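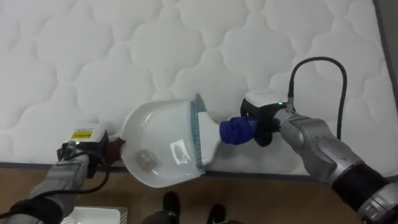

Jobs > Household Robots > Paid Sessions

25/05/2018 - by Urquijo staff

Can a machine do chores yet? Partly. Need 3 people in Armont to help us find out. Brush and dustpan work on beds, floors next. $80 a session, thru December. No robot experiance needed. 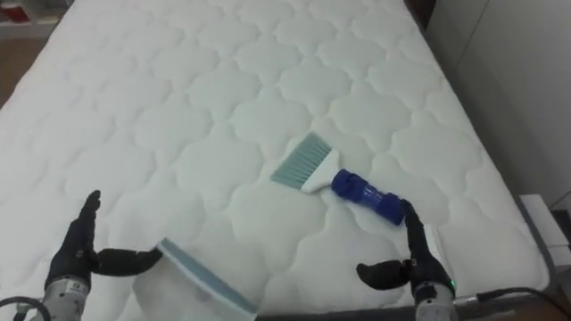 Did the Pliten round and it's slow going - I'd still do my own sweeping, but the pay came on time.

Must be 18+, OK standing a while. Bring flat shoes. Apply at the Nimovach front desk, room 305.
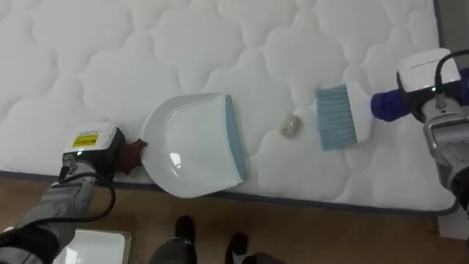 Dustpan left, brush right, crumpled bit between.

Walk-ins fine.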